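3.2 Storage Bins and Cleaning Time

For the second part of our project we looked at how small food packing shops clean their reusable bins. We picked this subject after our visit to Skemano in March, where washing took up more of the shift than any of us had expected. We wanted to know if the shape and the surface of a bin change how long it takes to clean.

We compared three kinds of bin from two suppliers, Raudsepp and Urix. Each bin was coated on the inside with the same flour and oil mix, left for 5 hours, and then washed by hand with warm water and a nylon brush. One person did all the washing so that the effort stayed the same. We did 64 washes in total and wrote down the time for each one.

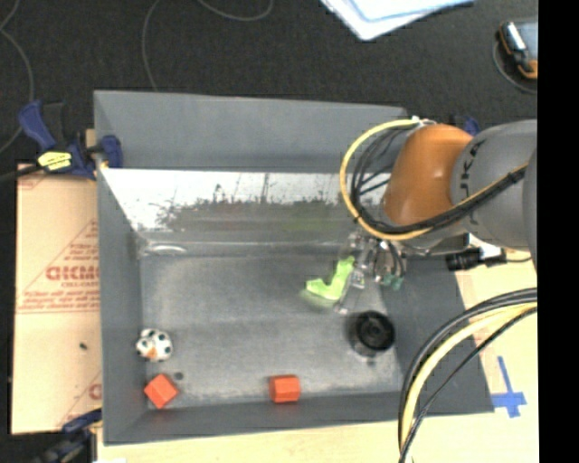 Figure 3. Large gray bin with sloping walls and a scuffed bottom.

The bins with sloping walls were faster to clean than the straight ones – the brush reached the corners without being turned. Scuffed surfaces were slower. The oil came off, but flour stayed in the fine scratches and needed a second pass. Adding more soap made little difference to this.

We also measured water use. The Niltance method, which we took from our course handout, allows 700 ml per rinse. This was enough for the smooth bins. For the scuffed ones we had to rinse twice, and we counted both rinses in the table in Appendix B.

One weak point is that we had only one brush type. A softer brush may give other results on worn surfaces – we did not have time to test this before the lab closed for the break.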